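Kavanard Neighborhood Sign Kit
Item 1524. In stock, ships from our Puvgate warehouse

For HOAs, block groups, dog park friends, anybody who needs a sign up at the entrance and doesn't want to wait on a contractor. One panel, two posts, hardware bag. Your wording, up to 100 characters including spaces. We print it, you put it up.

Panel is aluminum, 15 inches tall, rounded corners. Comes in forest green, navy or tan. White lettering on green and navy, dark brown on tan. No custom colors on this one — see the Nidero line if you need to match a gate or a mailbox cluster.

Stock wording, no setup charge:
Welcome, Please Drive Slowly
Dogs Must Be Leashed
Residents and Guests Only
Clubhouse Parking

Custom wording adds a few days. Send it typed, not as a photo of somebodys handwriting. Check the street name spelling before you hit submit, we print what you send and can't take back a custom panel.
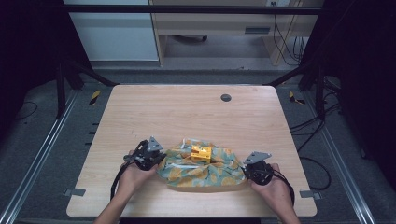

Posts are steel, powder coated black. Caps included. Concrete is not. Ask your city or your association about setbacks first, some want the sign well back from the sidewalk and some don't care. Corner lots are usualy stricter.

Need it on a wall or fence instead? Order the Brandão bracket set and leave off the posts, there's a drop-down for that at the top. Bracket set fits wood, block and stucco. Does not fit chain link. For chain link get the clamp version.

Price: $465 with posts. Bulk price kicks in at four kits, email for a quote. Tax exempt orders — upload the certificate at checkout, not after.

Shipping is flat rate to a home or office address. Posts come in a separate box and sometimes land a day later than the panel. Call if it's more than that.

Returns: stock wording only, unused, original box, 15 days.

Page updated 24 September 2021. Red panels discontinued, a few left, ask.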